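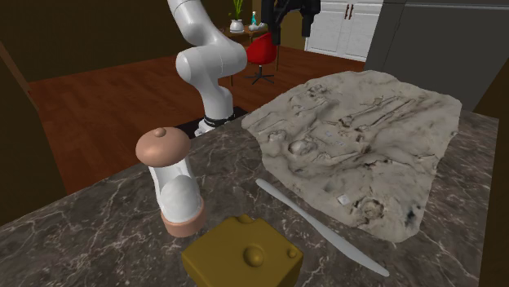
Vol. 3, No. 139

**Illdale revises inspection rules for stone counters in licensed kitchens**

The Illdale health office has published a revised inspection sheet for natural stone counters in licensed food premises. It takes effect in February and replaces a single line in the old sheet that asked only whether work surfaces were "smooth and in good repair." The new version separates marble, limestone, granite and slate, and it sets a different test interval for each.

The change follows a review of 647 inspection records covering cafes, bakeries, delicatessens and catering kitchens in the district. Surface condition was marked unsatisfactory in 139 of them. In most of those cases the written note did not say what the surface was made of, and follow-up visits could not establish whether the fault was a stain, an etch mark, an open seam or a failed sealer. The review treats these as four separate faults with four separate remedies.

Marble receives the most attention. It consists largely of calcium carbonate, and weak acids such as lemon juice, vinegar, wine and some cleaning products will dissolve a thin layer of the polished face. The result is a dull patch with a slightly rough feel. On a dark marble with pale veins it tends to show under low side light and can be missed completely when the inspector stands directly over it. Inspectors are now told to use a flashlight held close to the surface.

A sealer does not prevent etching. The revised sheet states this in bold type, apparently in response to operators who had been resealing etched counters and submitting the invoice as proof of repair. Penetrating sealers slow the uptake of water and oil through the pores of the stone. They leave the face itself exposed. An etched area has to be honed or repolished, and sealer is applied after that.

The test for absorption is unchanged in principle. A small amount of clean water is placed on the counter, left to stand, and wiped off. If the stone underneath has darkened, the sealer is no longer working at that spot. Operators must now test in at least three places, one of them within a hand's width of the sink or main preparation area, and write the results in the kitchen log with the time of day. A marble counter in daily use is to be tested every three months. Granite and slate may be tested once a year. Limestone follows the marble schedule.

Direct contact between food and stone is still allowed for dough, chocolate and whole hard cheeses. Soft cheese, cut fruit and raw meat must be placed on a board or tray. The sheet adds that knives should not be used directly on stone of any kind -- the concern is damage to the blade and small chips in the counter edge more than contamination.

Joints are covered in a section of their own. Where two slabs meet, the filler must sit level with the stone and show no gap. Silicone is accepted at the wall and around sinks. It is not accepted in a seam that crosses a work area, where epoxy or polyester filler is required. Existing silicone seams may remain until the next refit, provided they are intact.

Two local suppliers commented on the draft. Plekero, which cuts and installs counters from its yard on the north side of town, asked for honed finishes to be listed as acceptable alongside polished ones. That request was granted. Rampersad, a supplier of kitchen cleaning products, asked for the list of unsuitable cleaners to be given by pH instead of by product type. The final sheet gives both: anything below pH 6 is excluded from marble and limestone, and the common product types that fall below that value are named in a footnote.

Home kitchens are outside the scope of the rules unless they are registered for the sale of food. Registered home bakers will receive the shorter two-page form, which omits the section on joints but keeps the water test.

Printed copies are held at the Birodness building, ground floor, at the licensing counter. The counter closes at 4:30 p.m. Operators with an inspection already booked for January will be assessed under the old sheet and may ask for a surface check under the new one at the same visit, with no additional fee.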